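Phones > Budget > News

Grikach's Obi 2 costs $499 and asks you to trust it

2 min read

Grikach has put a price on the Obi 2, and it is $499. That is $100 more than the first Obi, which is still on sale and still, by most accounts, a perfectly decent phone. The company says the extra money buys a brighter screen, a faster chip and a new camera sensor. It has not said who makes the chip.

The headline claim is charging. Grikach promises a full battery in 20 minutes, though the small print says this was measured with the phone switched off, using a charger sold separately. We asked what the figure is with the phone on and got a link to the same press page.

Then there is Liltum, the software that runs on top of Android. Grikach calls it "calm." On the old Obi it came with two app stores and a weather widget that could not be removed. The company promises a cleaner version this time — it promised that last time too.

Liltum will also talk to kitchen appliances, starting with a short list of supported models that Grikach has yet to publish.

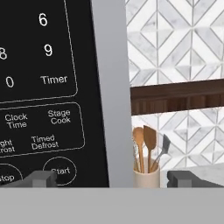
Price and release

Orders open in December through Grikach's own site and the Dorstead chain. Updates are promised for "years," with no number attached. Anyone tempted may want to wait for reviews.

Comments

pixelworn: Still waiting for the update they promised on my first Obi.

tam_k: $499 and no charger in the box? Pass.

oldflip: I like the weather widget.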